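How Do You Teach a Robot by Showing It?

By Cadi Voyle, for the Dilenby Young Science Pages

You may have seen a video of a robot folding a towel or putting a cup on a shelf. The person talking over the video often says something like, "We only had to show it how!" That sounds easy. Your uncle showed you how to tie a shoe, and now you can tie a shoe. So a person shows a robot how to put away a cup, and now it can put away a cup.

Well, hold on. Some of that is true and some of it needs a closer look. When a grown-up says a machine "learned" something, it's fair to ask what it learned, and how they know.

What does "showing" mean?

A robot arm is a set of stiff parts with joints in between, a bit like your shoulder, elbow and wrist. Each joint has a motor in it. At the end there is usually a gripper, which is the part that holds things. Many grippers have just two fingers that slide together and apart.

There are two main ways to show an arm a job.

The first is by hand. The motors are set so that the arm feels loose, and a person takes hold of it and moves it. You push it down to the cup, close the fingers, lift it up and swing it over to the shelf. While you do this, the computer writes down where every joint is, many times each second.

The second is by remote control. You stay back and steer. Some people use a game controller. Some use a second, smaller arm, so that when the small one bends, the big one bends too. Others wear a headset and hold a handle in each hand. The computer writes everything down this way as well, along with what the robot's cameras saw.

One go at the job, from start to finish, is called a demonstration. You can shorten it to "demo."

Is it as easy as it looks?

No. I tried it at a workshop in Brukport last March, on an arm called the Pesaleo. The job was to pick up a wooden block and put it in a box. A four-year-old could do that with one hand while eating a cracker. It took me so long that the girl behind me in line asked if I was finished.

Think about what you use when you pick up a block. Your two eyes tell you how far away it is. Your skin tells you when you've touched it, and how hard you're squeezing. Steering an arm through a screen, I had a flat picture and no feeling in the fingers at all. I closed the gripper on air three times. Then I got the block, and bumped the box with it.

Nhyira Ankrah was running the workshop, and she told me my bumpy tries had been recorded along with the good one. "We'd throw most of yours out," she said. I didn't argue.

Here's the first thing to be careful about, then. When you hear that a robot was trained on a certain number of demos, ask how many were thrown away. Nhyira's group kept 1,694 for one set of jobs. She could tell me that number right away, but she had to look up the number they dropped, and she never did send it to me.

What does the computer do with all those demos?

It looks for a pattern. When the camera view was like this, the person moved the arm like that. A computer program goes over the demos again and again, and changes itself a little each time, until its own moves come out close to the moves the people made. People in the field call this imitation learning. To imitate means to copy.

Later the robot gets a turn with no one steering. It looks at the table through its cameras and asks its program, over and over, "Which way should I move next?"

Does it know what a cup is? I don't think we should say so. It has seen a lot of views with a cup in them, and a lot of moves that went with those views. You know that a cup holds juice, that it's annoying when it tips over, and that the blue one is your sister's. The recordings of an arm moving have none of that in them.

Practicing on a table that isn't there

Real arms cost a lot, and they break things. So people also build a make-believe table inside a computer, with a make-believe arm, and give demos there by remote control. This is called simulation.
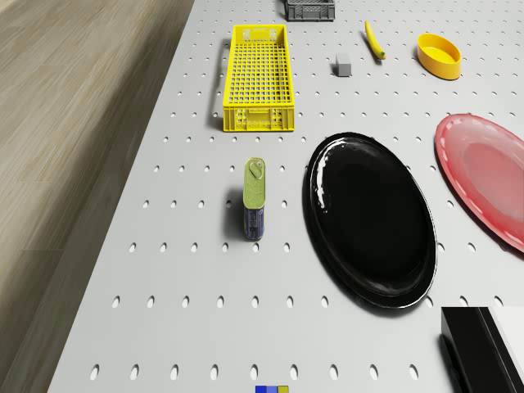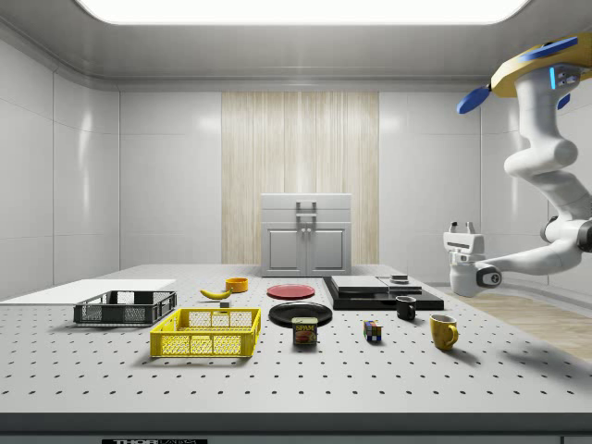

Simulation has one big advantage, and that is tidying up. In a real workshop, somebody has to put every object back before the next demo, and that gets dull very fast. In a computer, one click does it. You can also move things somewhere new each time without leaving your chair. Suppose the job is to pick up the banana. On this computer-made table, it's lying near a little gray cube, with a bowl close by. If every demo has the banana in that same spot, the program may end up copying a trip to that spot. Slide the banana over beside the black plate and the gripper might head for the old place and close on nothing. So the banana has to be moved for a lot of the demos, and turned to point different ways, too. When somebody tells you a robot can pick up a banana, ask where the banana was.

Now for the part I grumble about. A simulated banana is a shape with rules attached to it. Someone decided how heavy it is and how slippery it is, and they might have decided wrong. It doesn't get mushy. A real one squashes a little when you grip it, and a really ripe one squashes a lot. A program that did well on the pretend table can do badly on a real one, and people who build robots have a name for this problem. They call it the gap between simulation and the real world, or "sim-to-real" for short. Mixing in demos from real arms can help. How much it helps depends on the job, and I'd be suspicious of anyone who gives you one answer for every job.

What happens when the robot makes a mistake?

This is the puzzle I find most interesting. Imagine all your demos are perfect. The person never misses, never wobbles and never drops anything. Then the robot has its turn and drifts a tiny bit to the left. Now its camera sees something that was in none of the demos. It guesses, and the guess takes it a bit farther left. Now the view is even stranger.

Small mistakes can pile up like this until the arm is pushing a plate toward the edge of the table.

One fix is to include demos of getting out of trouble. You steer the arm off to the side on purpose, then bring it back. Another is to let the robot try while a person watches with a hand on the controls. When the arm starts to go wrong, the person takes over, and the rescue gets saved as a new demo. Fouad Boutros, who helped at the workshop, spent a whole afternoon doing rescues and said it was like teaching someone to park a car.

How would you know if it worked?

You test it, and you count. A video shows you one try. It could be the best try of the day, and you can't see the others. It could also be sped up, so look in the corner for a tiny "4x" or "8x."

A fair test has a lot of tries, with the objects in new places, and every try gets written down, including the silly ones. Nhyira's group ran 255 tries on their block job and 225 of them worked. I like that she gave me both numbers. It also means 30 tries failed, which is fine for blocks in a box and would be pretty bad for glasses in your kitchen.

Some things to ask the next time you watch a robot video:

Is the robot moving by itself, or is a person steering it just out of view?
Is this a real room or a simulated one?
How many times did they try it?
Did anything on the table get moved between tries?
Has the video been sped up?

The first one matters a lot. An arm being steered by remote control can look very clever, and the clever part is sitting in a chair holding the controls.

Try it at home

You need a friend, a table, a scarf, a plastic cup and a spoon.

Put the cup and the spoon on the table. Tie the scarf over your friend's eyes. Your friend is the arm, and you are the person steering. You may only say "left," "right," "forward," "back," "up," "down," "open" and "close." Get the spoon into the cup.

Write down every word you say. That list is your demo.

Next, put the cup and spoon back just where they were, and read the list out again in the same order. Does the spoon go in? Now move the cup over by the width of your hand and read the list one more time.

Swap places and have another go. When my nephew Elie steered me, he said "left" eleven times in a row and I knocked over a plant, so clear the table first.

Words to know

Gripper: the part at the end of a robot arm that holds things.
Demonstration (demo): one recorded go at a job, done by a person moving or steering the robot.
Remote control: steering a machine without touching it.
Imitation learning: when a program copies patterns from demos.
Simulation: a make-believe version of something, run on a computer.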